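Handheld gripper stations: which rules are worth enforcing?

Posted in Automation & Robotics > Standards and good practice

halfshift_dana

I've been handed the job of writing a rule sheet for people who record tasks with handheld grippers, one in each hand, working on ordinary household stuff at a table. Our lead came back from a vendor talk with the Zaltden checklist, all 146 lines of it, and wants it adopted whole. I've read it twice and I don't believe half of it was written by anyone who has held one of these things for an afternoon.

Some lines I get. Others look like they were copied out of a manual for a fenced industrial arm. There's a section on emergency stop placement. An emergency stop for what? The motion comes from a person's elbows. There's also a line saying every operator has to "verify payload rating" before each session, and our heaviest object is a saucepan.

So what do you enforce, and what do you quietly drop? I'm mostly interested in things like cables, taping the floor, clamping the table, wear on the finger pads, and how many good recordings you want before moving to the next object. The vendor said 1,000 per object and couldn't tell me where that came from.

Please don't tell me to follow the whole list to be safe. A rule people ignore makes them ignore the one next to it.

We use cookies to remember your settings and measure visits. By continuing to browse you accept this. Manage preferences | Accept all

Thắng Phùng

You're right to be suspicious of the list. I've worked under three of them, including an early Zaltden one, and they all have the same problem, which is that they were written to be shown to somebody. But I'd push back a little on throwing out the machine safety parts wholesale. If your grippers have powered fingers, keep whatever covers pinching. If they're squeezed by hand and only record, you can let most of that section go, after you've checked with whoever signs for safety in your building. I can't tell which kind you have from your post.

What I'd keep, in the order I'd fight for it:

Table fixed down. If the table creeps during the day, your first recordings and your last ones don't agree, and you won't notice until someone tries to use them. Clamps at the corners are cheap. Check them at the start of a shift and after lunch.

Stands marked. Anything with a foot that sticks out where people walk gets hazard tape on the base. I used to think this was for show. Then I walked backward into one.

Cables. This is where the lists are weakest, to my mind. They'll say "manage all cables" and leave it there. Managed how? Pick something a person can check: no cable between the operator's feet and the table, and no loop from the gripper long enough to catch on the object. If you can't answer yes or no by looking, it isn't a rule.

Floor numbers. Number each station on the floor and write that number in the log. Very dull, saves hours.

A folding or jointed lamp is what I'd test any rule sheet on, as it has a base, a joint and a long arm that wants to go somewhere else.

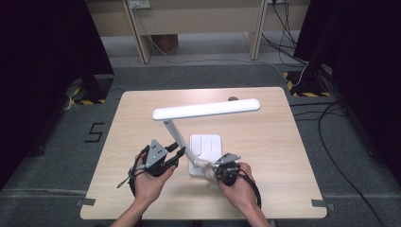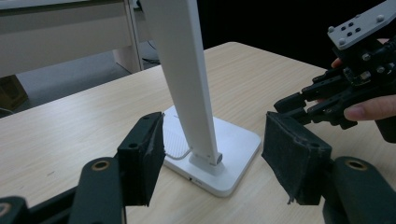

White desk lamp at station 5, black grippers, wood-grain table.

Pads are the other thing. Every list I've seen says to replace them at a fixed count, and the counts don't agree. Tristard's sheet told us 4,000 closes. We had pads that were finished long before that and others that went well past it, depending on whether the week was towels or metal cans. I wouldn't write a number at all. Write down what a bad pad looks like: fabric frayed enough that threads could get under the object, or worn so the tip slides on smooth plastic. Then make one person per shift look at all of them and initial the log. A fixed count mostly gives people permission to stop looking.

Same complaint about the 1,000 recordings. It's a round number, which should tell you something. When we did the Tangen set we were told to get 1,495 of a single drawer task, and when I asked why, the answer was that it was what fit in the schedule. Fine, but then call it a schedule. It isn't good practice. I'd rather have fewer, with the object turned to a different starting angle between takes and at least a few different people doing it.

One thing missing from all three of my lists was a rule for failed takes. Do you keep them? Label them? Delete them? We had two people on the same bench doing opposite things until May, and that data was a mess to sort. Decide it on the first day and put it near the top.

My current sheet is one side of paper. I've been told it looks thin.

torqueless

Just use the Torkari one. It's shorter and everyone knows it.

halfshift_dana

Everyone where? I looked at it, and "shorter" seems to mean they took out the cable section and kept the emergency stop.

@Thắng, thanks, the yes-or-no test is useful and I'm going through all the lines with it this week. Our fingers are squeezed by hand, so the pinching part is mostly moot, but I'll ask before I cut it. No rule on failed takes in our version either.

old_fixture_guy

Mostly agree with Thắng, with one exception. I wouldn't leave pad wear entirely to someone's eye. People get used to a bad pad, particularly if they're the one who has been using it. We keep a new pad in a bag at each bench so there's something to compare against. It doesn't settle arguments, but it shortens them.

I'm less convinced about varying the people. Sounds sensible, and I've heard it repeated plenty, but I've yet to see anyone show me the comparison. If you swap operators, at least log who did what, or you'll never find out whether it helped.

And get your lead to try a full session before anything is adopted. Ours removed eleven rules by the end of the afternoon and added one on chair height.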